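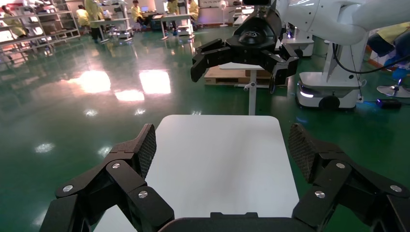
3.2 Table surfaces and wipe-down

Figure 4. White tabletop with rounded corners, second small white table behind.

Sites were the Vitlow and Ollance break rooms, plus the Trịnh lunch counter. Same protocol at all three. Each surface got 20 swabs before cleaning and the same number after, always from the middle and one corner. Square-cornered tops held more residue at the corner than rounded ones -- clear at Vitlow, weaker at Ollance. At Trịnh no difference we would want to defend.

Cleaner was the Vuvari spray, diluted as on the label. Contact time 60 seconds, then one pass with a dry cloth. Two passes did not help much. Cloths were swaped out after every table, which the staff found tedious, and in January a few were probably reused. Those readings are kept in but marked in the appendix.

Residue scored 0 to 100, higher is dirtier. We dropped any table with a chipped edge. Color may matter too: people wipe white tops sooner, as crumbs and rings show up. Not tested here. Would need dark tops of the same size and teh same finish, and we had none.

3.3 Time of day

Morning swabs only at Ollance. Elsewhere, both morning and late afternoon -- see Table 2.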